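Comparação de almofadas para garras manuais de dois dedos: procedimento de ensaio

Âmbito

O presente procedimento destina-se às equipas que necessitam de escolher o revestimento dos dedos de uma garra manual de recolha antes de iniciar uma campanha de demonstrações. Aplica-se a garras com câmara grande angular solidária com o punho e dois dedos de abertura simétrica. Foram considerados dois modelos de almofada: a Jedik, de superfície lisa, e a Tautahi, de superfície estriada. O controlador de registo utilizado foi o Lavisik, na configuração de origem.

O texto foi redigido por Hala Soliman e revisto por Lahcen Bennani. A versão em vigor é de 16 de abril de 2025 e substitui a de janeiro.

Material necessário

Uma garra manual com dedos desmontáveis
Um par de almofadas de cada modelo
Chave sextavada adequada aos parafusos da base dos dedos
Balança de bancada com alcance mínimo de 4000 g
Mesa de superfície mate e uniforme
Objetos de uso corrente, com formas e rigidez variadas

Preparação da garra

1. Desligue o controlador e retire os dedos montados.
2. Limpe as bases com um pano seco. Não utilize álcool nas almofadas, pois altera a aderência durante várias horas.
3. Monte o primeiro par de almofadas e aperte os parafusos em cruz, sem forçar.
4. Feche a garra lentamente e confirme que as duas faces se encontram em toda a largura. Se uma das pontas tocar primeiro, desaperte e volte a alinhar.
5. Ligue o controlador e registe a abertura máxima e a abertura nula. A calibração deve ser repetida sempre que se mudem os dedos, mesmo entre pares do mesmo modelo.

Preparação da mesa

Disponha os objetos junto ao bordo mais afastado do operador, deixando livre a zona central. Convém reunir peças rígidas, peças deformáveis e pelo menos um objeto plano, que é habitualmente o mais difícil de levantar. Uma caneca, uma garrafa e uma revista constituem um conjunto de partida aceitável.

Antes da primeira preensão, coloque a garra em posição de repouso, com os dedos abertos e apontados para a mesa, e verifique na imagem da câmara que ambas as almofadas são visíveis. A distorção da lente é normal e não deve ser corrigida nesta fase. 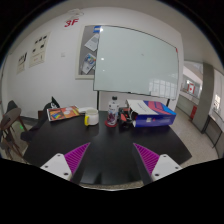 Mantenha esta posição durante dois segundos no início e no fim de cada sequência. O Lavisik utiliza esse intervalo para separar as demonstrações, e as sequências iniciadas com a garra em movimento são frequentemente rejeitadas.

Execução do ensaio

1. Aproxime a garra do objeto a velocidade constante.
2. Feche os dedos até obter contacto firme e levante o objeto à altura de um palmo.
3. Rode o punho um quarto de volta para cada lado e regresse à posição inicial.
4. Pouse o objeto e abra totalmente os dedos.
5. Anote o resultado: preensão estável, deslizamento ou queda.

Execute 13 repetições por objeto e por modelo de almofada, com o mesmo operador. Para a prova de carga, utilize um recipiente fechado com massa inicial de 674 g e aumente-a até 800 g. Não ultrapasse este valor – a base dos dedos não foi dimensionada para cargas superiores.

Interpretação dos resultados

Nos ensaios conduzidos por Samah Ezzat e Magdy Fahmy nas instalações da Zarkbridge, a almofada Tautahi apresentou menos deslizamentos na rotação do punho, sobretudo com objetos cilíndricos. A Jedik revelou-se preferível para folhas e capas finas, que as estrias tendem a vincar. As duas comportaram-se de modo equivalente com a caneca agarrada pela asa.

Um deslizamento isolado não justifica a exclusão de um modelo. Se ocorrerem três seguidos com o mesmo objeto, verifique o aperto dos parafusos e repita a série completa.

Registo e arquivo

Guarde as sequências numa pasta por par de almofadas, acompanhadas da folha de resultados e dos valores de calibração. As dúvidas sobre a configuração do controlador devem ser dirigidas a Youssra Benjelloun, com indicação da versão do programa e do modelo montado.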